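Filed under: Floor coatings / Adhesion / List archive

Re: Green topcoat lifting at the wall line
From: Jytte Thoroddsen
6 replies · 2 shares

Eyvindur Thygesen wrote:
> We recoated the workshop at Flellari in March with the Produm two-part
> system, green, over the old grey. The middle of the room is sound. Along
> the outer wall the topcoat comes away in flakes the size of a thumbnail.
> Humidity in the slab read 4 per cent at the door. Should I grind the lot
> back or can I patch it?

Eyvindur,

A single reading at the door tells you very little about the wall line. Take at least 5 more along the outer wall, a hand's width out from the skirting, and leave the probe in until the figure settles. If those readings match the door, moisture is unlikely to be the cause and I would look at preparation.

The usual fault with green over grey is that the old coat was cleaned but not keyed. Machines do not reach the edge, so the last strip gets done by hand or not at all. Lift a flake and look at the back of it. If it is smooth and shiny, the bond failed at the old surface. If there is grey stuck to it, the old coat itself is letting go and a patch will not hold for long.

We had the first case at Ravn. Room 52 was ground back along one wall only, primed, and given two thin coats with a day between them. 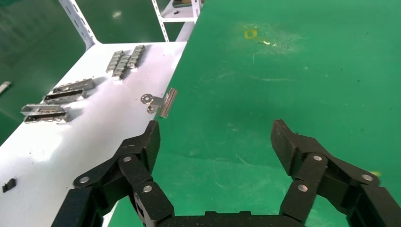

Page last changed: March, 14:52

The green there is the same Produm shade, with a white table standing over it. We kept the furniture off the repaired strip for a week, which the data sheet does not ask for but which I would do again.

For the patch itself, cut back to a straight edge in sound coating and feather it with a fine disc. Vacuum twice. Wiping with solvent tends to move dust into the joint – use it only if there is grease. Tellora primer is compatible in my experience, but try it on a small area first and pull it with tape after curing.

Send the readings when you have them, with the slab temperature if you can get it.

Jytte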